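Pavport Publishes Results of Side-by-Side Gripper and Wrist Camera Trials

PRIKSTEAD, December 21, 2018. Pavport, a test laboratory for industrial handling equipment, today released results from a trial of two multi-finger grippers, the Flekatetti and the Meng, each run with a small camera mounted at the wrist. The report covers grip repeatability, finger wear and the share of the work area that the camera can use while the fingers move.

Each gripper completed 3000 pick cycles on the same arm, with the same controller and the same set of test parts. Parts ranged from small cartons to molded plastic caps. Grip force was logged at every close. Fingertips were weighed before the first cycle and again after every 1000.

The Flekatetti held its set force within 2 percent over the full run. The Meng drifted further in the last third of the trial but closed faster on soft parts and dropped fewer of them. Neither unit needed a replacement finger. Cable strain at the wrist connector caused one stop on the Meng; the cable was rerouted and the cycle count resumed from the last logged close.

Camera placement had a larger effect on the results than the laboratory had planned for. A lens set close to the fingers gives a good view of contact but loses much of the background to the gripper itself. Large, pale finger parts near the lens were the hardest case, as they fell out of focus and affected the exposure of everything behind them.

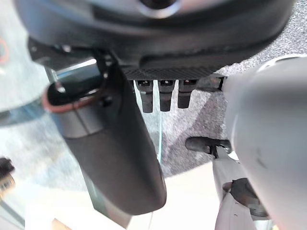

Can the two grippers be swapped on one arm without recalibrating the camera?

Only if the camera stays fixed to the arm side of the tool flange and its mount is left untouched. In the trial, a camera fixed to the gripper side had to be recalibrated after every change.

"Force and speed figures are on most data sheets. Usable view is on very few of them," said Terence Haslam, who directed the trial at Pavport. "With the fingers fully open, one mount left us 65 percent of the image to work with. Closed, it was a good deal less, and the software has to be told which part to ignore."

The report recommends that buyers request a masked view map for the open and closed positions, and that they test with the lighting used on their own line. It also lists bracket hole patterns, cable lengths and the controller settings used for each run.

A second round, using the same grippers with a shorter camera bracket, begins in January. The full report and raw force logs are available on request from the Pavport test office in Prikstead.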